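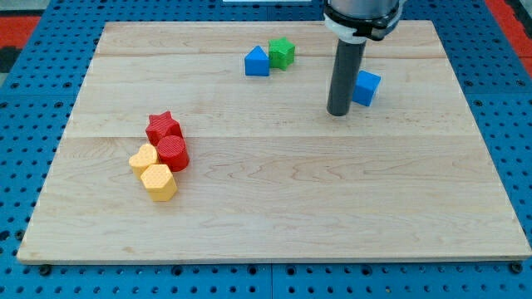

# Pousser des blocs avec le kit Nareck : montage, réglage, premiers essais

Le kit Nareck d'Arkberg promet sur son carton une « prise en main immédiate ». Comptez une matinée, café compris. Une fois réglé, il fait très correctement ce pour quoi on l'achète : apprendre à un bras à pousser des formes en plastique sur une planche, avec une simple tige au bout du poignet. Pas de pince, donc pas de doigts à calibrer, et un câble de moins à coincer.

Ce tutoriel suppose que le bras est déjà fixé, alimenté et capable d'aller à sa position de repos sans rien renverser. Si ce n'est pas le cas, revenez au manuel du bras. Il est plus long que celui du kit et à peine moins drôle.

## Ce qu'il vous faut

- le kit Nareck (tige, collier de serrage, jeu de blocs) ;
- une planche en bois clair, plane, plus large que la zone de travail ;
- une table perforée et deux boulons de butée ;
- un jeu de clés Allen, le vôtre, celui du kit étant en fromage ;
- le logiciel Plikgate installé sur le poste de commande.

## 1. Poser la planche

Placez la planche sur la table perforée, veinage dans le sens de la largeur. Mettez un boulon près de chaque coin avant et amenez le chant contre les têtes, sans forcer.

Passez la main sur les joints entre les lames. Si un ongle accroche, un bloc accrochera aussi, de préférence pendant une démonstration. Un coup de papier de verre fin suffit.

## 2. Monter la tige

Glissez la tige dans le collier, serrez à moitié, puis descendez le bras au pas à pas jusqu'à glisser une feuille de papier pliée en deux sous l'embout. La feuille doit coulisser avec une légère résistance. Serrez alors pour de bon, en alternant les vis.

Vérifiez la verticale avec une petite équerre, de face et de côté. Le manuel conseille de juger « à l'œil ». Mon œil s'est trompé de 2 degrés, et tous les blocs partaient gentiment en crabe.

## 3. Régler la hauteur dans Plikgate

Ouvrez l'onglet *Outil*, puis *Plan de travail*. Palpez cinq points : les quatre coins et le centre. Le logiciel calcule le plan et affiche un écart. Au-delà de 5 dixièmes de millimètre, recommencez, en desserrant d'abord les boulons.

Réglez ensuite la hauteur de poussée :

```
outil: tige
hauteur_poussee_mm: 5
vitesse: lente
retrait_apres_contact: oui
```

Le mode *vitesse: normale* existe. Je l'ai essayé une fois et j'ai retrouvé l'étoile verte sous le radiateur.

## 4. Disposer les blocs

Pour un premier essai, faites deux groupes bien séparés et laissez tout l'avant de la planche libre. Mélangez les formes : le cube et le cylindre sont dociles, l'étoile pivote dès qu'on touche une pointe, et le cœur a ses humeurs. Les blocs peuvent se toucher, c'est même là que l'exercice devient intéressant.

Gardez un bloc isolé près de la tige. Ce sera la première cible.

## 5. Lancer une poussée

1. Choisissez la cible dans la liste (« cube bleu », par exemple).
2. Indiquez la destination d'un clic sur le plan.
3. Gardez la main près de l'arrêt d'urgence.
4. Lancez, regardez, ne soufflez pas sur les blocs.

Si le cube tourne sur lui-même, la tige l'attaque trop loin du centre. Décalez le point de contact de 2 millimètres et relancez. S'il ne bouge pas du tout, la tige passe au-dessus : retour à l'étape 3.

## Faut-il l'acheter ?

Pour un atelier ou une salle de travaux pratiques, oui. La tige est solide et les blocs supportent bien les chutes — j'ai vérifié malgré moi. Antunes, le revendeur, livre des blocs à l'unité, ce qui vous évitera de racheter un jeu complet pour une étoile perdue.

Reste la traduction française du manuel, où le collier de serrage s'appelle « cravate » jusqu'au dernier chapitre. Gardez la version anglaise ouverte à côté.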